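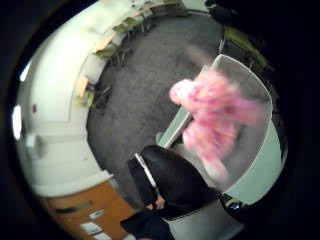 According to Rodica Lungu, a soft thing should never have a lid. She told me this on the phone, before I had even asked my first question, and she was quite firm about it. With a lid, she says, people put the thing away once and then forget they own it.

I had called her about clear containers. In March I decided to bring order to the room where I work, which has a grey carpet, a black office chair and too many objects that belong to no category. Papers are easy, you put them in a folder. But where does one put something pink and fluffy? It has no edges and it does not stack. For years my soft things lived in drawers, pressed flat under the cables.

The tall transparent container changed this for me. I can see the color through the wall, so I do not need a label. It stands beside the desk, where my hand reaches it from the chair, and this matters more than I expected. In my first attempt I used a low box from Gretmont, 60 centimeters long, and it went under the desk. After two weeks I was kicking it.

Smaranda Enache disagrees with Rodica on the lid. Her apartment faces a busy street and she complains of dust on everything plush. She closes her containers and opens them when she wants something, and she finds this no great effort. I tried her method also. The lid from Stundena fit well, but I kept leaving it on the floor.

Some practical notes, if you want to try. Choose a container higher than it is wide, with a rounded rim, so that fabric does not catch when you pull it out. Drop the soft things in without folding. Do not fill to the top. Wash the walls with warm water and a little soap, and dry them with a cloth that leaves no threads.

I wrote to Rodica that I now have one container without a lid and one with. She answered with a single word, which was "Dust."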